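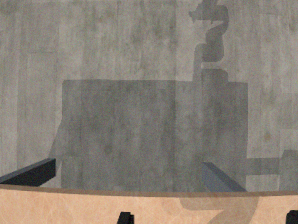
Does it matter which gripper you fit in simulation if the task is only picking up small parts? It matters more than I expected, mostly because finger width changes how close the arm can get to its neighbours.

I have been comparing two parallel grippers in Sutama, both on the same arm model and the same table. The Deketon has broad fingertips and a long stroke. The Derese is narrower, closes faster and has less reach. Xóchitl Ibarra wrote the controller, so any odd behaviour in the approach phase is probably my tuning and not her code.

Each gripper got 37 attempts with the part placed at random. The Deketon missed four and the Derese missed five. That is too close to call. The spread in closing time was more useful: the Derese settled in roughly 17 control steps, the Deketon took longer and sometimes bounced off its own limit before holding still.

The wrist camera was a separate problem. With shadows switched on, the arm darkens part of its own view, and the tabletop changes tone as the wrist turns. The detector I took from Urkuvine was trained on flat lighting and kept drawing boxes round shadow edges. Pankaj Dhillon suggested turning shadows off. I would rather keep them — the real lamp over my bench is no kinder.

So far I have moved the light higher and raised the detection threshold a little. False boxes are down, though thin parts now get missed near the back edge. Next I will retrain with the light in random positions, then repeat both sets of attempts with the camera mounted further from the fingers.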